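쟁반 하나로 수저 정리하기: 젓가락과 국물 숟가락을 섞지 않고 두는 법

주방 살림 메모 / 수저와 식기 편

서랍에 수저통을 넣어 쓰는 집이 많지만, 자주 꺼내는 젓가락과 도자기 숟가락은 얕은 쟁반에 눕혀 두는 편이 손이 덜 간다. 뚜껑도 칸막이도 없는 쟁반이면 충분하다. 아래 내용은 손님상을 자주 차리는 집에서 쓰던 방법을 정리한 것이다. 쟁반 고르기부터 씻기, 말리기, 보관, 상에 내기까지 순서대로 적었다.

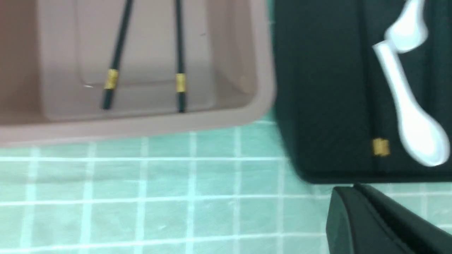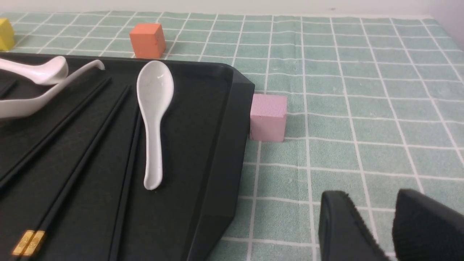
1. 쟁반 고르기

쟁반은 가장자리가 올라온 것을 쓴다. 테두리가 없는 판은 들고 옮길 때 젓가락이 굴러 떨어진다. 그렇다고 벽이 너무 높으면 손가락이 들어가기 불편하고 바닥 모서리를 닦기 어렵다. 손가락 한 마디를 넘지 않는 높이가 쓰기 좋다.

길이는 집에 있는 젓가락을 직접 넣어 보고 정한다. 젓가락이 테두리 위로 걸쳐지면 서랍을 여닫을 때 끝이 걸린다. 상 위에 잠깐 올려 두는 용도라면 조금 걸쳐져도 상관없다. 서랍용과 상차림용을 구분해서 생각하면 된다.

바닥은 무광이 낫다. 반들반들한 바닥은 물자국이 바로 보이고 도자기 숟가락이 잘 미끄러진다. 약간 거친 결이 있는 바닥은 숟가락이 제자리에 있는 대신 결 사이에 기름때가 낀다. 이런 쟁반은 부드러운 솔로 닦는다.

색은 취향대로 고르되, 담을 물건과 대비되는 색이 찾기 쉽다. 검은 젓가락은 분홍이나 베이지 계열 쟁반에서 잘 보이고, 흰 숟가락은 검은 쟁반에서 잘 보인다. 검은 쟁반에 검은 젓가락을 두면 어두운 부엌에서 한 짝을 빠뜨리기 쉽다.

우리 집은 Drurkov 쟁반을 두 개 쓰다가 하나를 Koval 것으로 바꾸었다. Drurkov는 가볍지만 뜨거운 물에 오래 담가 두었더니 한쪽 모서리가 살짝 들떴다. Koval은 조금 무겁고 바닥이 평평하다. 어느 쪽이든 서랍 안쪽 폭을 먼저 재고 사야 한다. 우리 집 서랍은 안쪽 폭이 310mm인데, 쟁반 바깥 치수만 보고 샀다가 손잡이 부분이 걸려 교환한 적이 있다. 상품 설명에 적힌 치수가 안쪽인지 바깥쪽인지도 확인한다.

2. 종류별로 나누기

젓가락 쟁반과 숟가락 쟁반을 따로 둔다. 도자기 숟가락과 젓가락을 한 쟁반에 담으면 숟가락 밑에 젓가락이 깔리고, 젓가락을 빼다가 숟가락이 뒤집힌다. 숟가락끼리 부딪치면 볼 가장자리에 이가 나간다.

쟁반이 하나뿐이라면 다음과 같이 한다.

- 숟가락을 먼저 한쪽에 모아 놓는다.
- 모두 볼이 위를 보게 놓고 손잡이 방향을 맞춘다.
- 젓가락은 남은 쪽에 길이 방향으로 놓는다.
- 젓가락을 숟가락 위나 아래로 지나가게 하지 않는다.
- 가운데에 접은 행주나 얇은 나무 막대를 끼워 경계를 만든다.

행주를 끼울 때는 완전히 마른 것을 쓴다. 젖은 행주를 쟁반에 하루 두면 냄새가 밴다.

옆으로 누운 숟가락은 손잡이 끝이 테두리 밖으로 올라오기 쉽다. 쟁반을 서랍에 넣기 전에 손바닥으로 위를 한 번 훑어서 튀어나온 것이 없는지 본다. 특히 손잡이 끝이 고리처럼 굽은 숟가락은 서랍 윗판에 걸린다.

3. 젓가락 짝 맞추기

젓가락은 짝을 맞춘 상태로 보관해야 상 차릴 때 시간이 줄어든다. 설거지가 끝나고 마른 다음, 쟁반에 넣기 전에 맞춘다. 젖었을 때 맞추면 두 짝이 붙은 채로 들어가 안쪽이 마르지 않는다.

무늬나 금색 띠가 있는 젓가락은 띠의 위치를 기준으로 나란히 놓는다. 띠가 같은 높이에 오면 길이도 같은지 바로 알 수 있다. 띠 높이가 어긋나면 한 짝의 앞뒤가 바뀌었거나 다른 세트가 섞인 것이다. 비슷해 보이는 검은 젓가락 두 세트를 쓰는 집에서는 이 방법이 제일 빠르다.

남는 한 짝이 있으면 바로 버리지 말고 쟁반 맨 끝에 따로 둔다. 식기건조대 물받이, 싱크대 거름망, 도시락 가방을 차례로 찾아본다. 한 달이 지나도 나오지 않으면 용도를 바꾼다. 긴 병을 닦을 때 행주를 감는 막대로 쓰거나 화분 지지대로 쓸 수 있다. 음식용으로 다시 돌리지 않도록 끝에 실을 묶어 표시한다.

짝은 맞는데 휘어진 젓가락도 골라낸다. 평평한 조리대에 올려놓고 손가락으로 굴려 보면 휜 것은 덜컹거린다. 휜 젓가락은 집는 힘이 한쪽으로 쏠려서 면이나 두부를 집기 어렵다.

4. 도자기 숟가락 씻기

국물용 도자기 숟가락은 볼이 깊어서 안쪽 바닥에 기름이 남는다. 수세미로 겉만 문지르지 말고 엄지로 수세미를 눌러 볼 안쪽을 둥글게 닦는다. 손잡이 가운데가 오목하게 파인 모양이면 그 홈도 따라 닦는다.

씻는 순서는 다음과 같다.

첫째, 남은 국물과 건더기를 키친타월로 닦아 낸다.
둘째, 미지근한 물에 잠깐 담근다. 냉장고에서 나온 차가운 숟가락을 뜨거운 물에 바로 넣지 않는다.
셋째, 중성세제를 묻힌 부드러운 수세미로 닦는다.
넷째, 흐르는 물에 볼을 아래로 기울여 헹군다.
다섯째, 숟가락끼리 포개지 않고 행주 위에 엎어 놓는다.

고춧가루나 카레 색이 남았으면 베이킹소다를 물에 되직하게 개어 볼 안쪽에 바르고 잠시 두었다가 닦는다. 철 수세미는 쓰지 않는다. 유약에 잔흠집이 생기면 그다음부터 색이 더 잘 든다.

이가 나간 숟가락은 입에 닿는 물건이므로 쓰지 않는다. 작은 흠은 눈보다 손끝으로 찾기 쉽다. 볼 가장자리를 손가락으로 천천히 따라가면서 거친 부분이 있는지 본다. 쟁반에 넣을 때마다 할 필요는 없고 한 달에 한 번이면 된다.

5. 젓가락 씻기

칠을 한 젓가락은 물에 오래 담가 두지 않는다. 끝부분 칠이 먼저 일어난다. 여러 벌을 한꺼번에 쥐고 비비는 습관도 칠이 벗겨지는 원인이다. 소리가 시원하게 나서 잘 닦이는 것 같지만 안쪽에 있는 젓가락은 세제도 제대로 묻지 않는다. 한 벌씩, 많아도 두 벌씩 수세미로 감싸 위에서 아래로 당기며 닦는다.

금색 장식이 있는 부분은 힘을 빼고 닦는다. 장식과 몸통이 만나는 틈에 때가 끼면 쓰지 않는 칫솔에 세제를 조금 묻혀 가로 방향으로 문지른다. 연마제가 든 세제는 장식을 흐리게 만든다.

식기세척기에 넣어도 되는지는 제품 설명을 따른다. 설명서가 없으면 손으로 씻는다. 넣어도 되는 제품이라도 수저 바구니 구멍으로 끝이 빠져나오면 아래쪽 날개에 걸리므로 위 칸에 눕혀 넣는다.

6. 말리기

쟁반에 넣기 전에 완전히 말린다. 이 단계를 건너뛰면 앞에서 한 일이 소용없다. 얕은 쟁반은 통풍이 좋은 대신 물이 빠질 구멍이 없어서, 젖은 수저를 넣으면 바닥에 물이 고인다.

마른행주를 조리대에 펴고 젓가락을 서로 닿지 않게 늘어놓는다. 도자기 숟가락은 엎어서 두고, 중간에 한 번 바로 눕혀 볼 안쪽 습기를 날린다. 저녁 설거지를 마치고 펴 두었다가 다음 날 아침 쟁반에 담는 것이 가장 편하다. 급하면 마른행주로 닦은 다음 창가나 환풍기 아래에 잠깐 둔다.

장마철에는 쟁반 바닥에 키친타월을 한 장 깔고 사흘에 한 번 바꾼다. 타월이 눅눅하면 그날은 쟁반째 꺼내 말린다.

7. 식탁보 위에 쟁반을 올릴 때

손님이 각자 수저를 가져가게 할 때는 쟁반을 식탁에 그대로 올린다. 식탁보가 있으면 쟁반 아래에 물기가 없는지 먼저 본다. 바닥이 젖은 쟁반은 천 식탁보에 네모난 얼룩을 남기고, 비닐 식탁보에는 달라붙는다.

격자무늬 식탁보는 줄에 맞춰 쟁반을 놓으면 자리가 반듯해진다. 쟁반 긴 변을 격자선에 나란히 맞추고, 사람 수에 따라 칸을 나누어 앞접시를 놓는다. 자를 대지 않아도 간격이 고르게 나온다. 단색 식탁보에서는 식탁 모서리에서 손 한 뼘 떨어진 곳을 기준으로 잡는다.

쟁반 두 개를 나란히 둘 때는 모서리 사이를 손가락 하나 들어갈 만큼 띄운다. 완전히 붙이면 한쪽을 들 때 다른 쪽 테두리가 같이 들린다. 젓가락 쟁반을 손님 쪽에, 숟가락 쟁반을 국 냄비 쪽에 두면 손이 엇갈리지 않는다.

식탁 위에 아이 장난감이나 블록 같은 작은 물건이 있으면 상을 차리기 전에 바구니에 모은다. 스펀지처럼 구멍이 많은 재질은 국물이 튀면 씻어도 냄새가 남는다. 쟁반 옆에 바짝 붙은 물건은 쟁반을 밀 때 같이 밀려 떨어지기도 한다.

8. 손님상 수량 준비

젓가락은 사람 수보다 두 벌 더, 숟가락은 세 개 더 꺼낸다. 숟가락을 더 꺼내는 까닭은 국물을 덜거나 양념장을 뜨는 데 한 개씩 쓰게 되기 때문이다. 남은 것은 그대로 다시 쟁반에 넣지 말고 한 번 헹군다. 식사 중에 말하거나 덜어 먹다가 튀는 경우가 많다.

사람이 많을 때는 쟁반에 한꺼번에 쌓지 않고 절반만 올린다. 나머지는 마른행주를 덮어 주방에 둔다. 가득 쌓인 쟁반에서는 아래쪽 것을 꺼내려다 위쪽이 무너진다.

손잡이는 모두 손님 쪽으로 향하게 놓는다. 입에 닿는 끝이 바깥을 향하면 여러 사람 손이 거기에 닿는다. 젓가락도 마찬가지로 굵은 쪽이 손님 쪽이다.

9. 쟁반 청소

쟁반은 일주일에 한 번 비우고 닦는다. 먼지와 부스러기는 바닥과 벽이 만나는 둥근 모서리에 모인다. 행주를 손가락에 감아 모서리를 따라 한 바퀴 돌린 다음 바닥을 닦는다. 바닥에 한 단 낮게 파인 부분이 있는 쟁반은 그 경계선도 따로 닦는다.

작은 얼룩이 하나둘 보이면 먼저 손톱으로 살짝 긁어 본다. 마른 밥풀이나 양념이면 떨어진다. 떨어지지 않는 점은 흠집이거나 색이 든 것이므로 억지로 문지르지 않는다.

검은 쟁반에 하얗게 물때가 끼면 물에 식초를 조금 타서 닦고 맑은 물로 두 번 헹군다. 밝은색 쟁반에 김치 국물이 들었을 때는 세제로 닦은 뒤 햇볕에 반나절 두면 옅어진다. 너무 오래 두면 쟁반 색도 같이 바랜다.

10. 자주 받는 문의

수저통을 세워 쓰는 것과 비교하면 어떤지 묻는 분이 많다. 세워 두면 자리를 덜 차지하고 물도 잘 빠진다. 대신 도자기 숟가락은 무게가 위로 쏠려 통이 넘어지기 쉽다. 금속 수저는 통에 세우고 도자기 숟가락과 장식 젓가락만 쟁반에 눕히는 것도 괜찮다.

쟁반을 겹쳐 쌓아도 되는지에 대해서는, 빈 쟁반만 겹치기를 권한다. 수저가 든 쟁반을 겹치면 위 쟁반 무게가 숟가락 볼에 그대로 실린다. 꼭 쌓아야 하면 사이에 선반 받침을 넣는다.

Uliana Harasym 님은 쟁반 바닥에 미끄럼 방지 매트를 잘라 깔아 쓴다고 알려 주었다. Pakosel 매트를 써 보았는데, 숟가락이 움직이지 않아 서랍을 세게 닫아도 소리가 작다. 매트는 쟁반 안쪽보다 조금 작게 자른다. 딱 맞게 자르면 씻으려고 뺄 때 손톱이 들어가지 않는다. 매트도 쟁반과 같은 날 빨아 말린다.

여행용이나 캠핑용으로 옮길 때는 쟁반에 담은 채로 들고 가지 않는다. 숟가락은 하나씩 행주로 말고, 젓가락은 짝끼리 고무줄로 묶어 긴 통에 넣는다. 고무줄은 칠이 눌리지 않게 느슨하게 감고 도착하면 바로 푼다.

관련 글: 도마 세우는 자리 정하기 / 국그릇 포개는 순서 / 행주 삶는 날 정하기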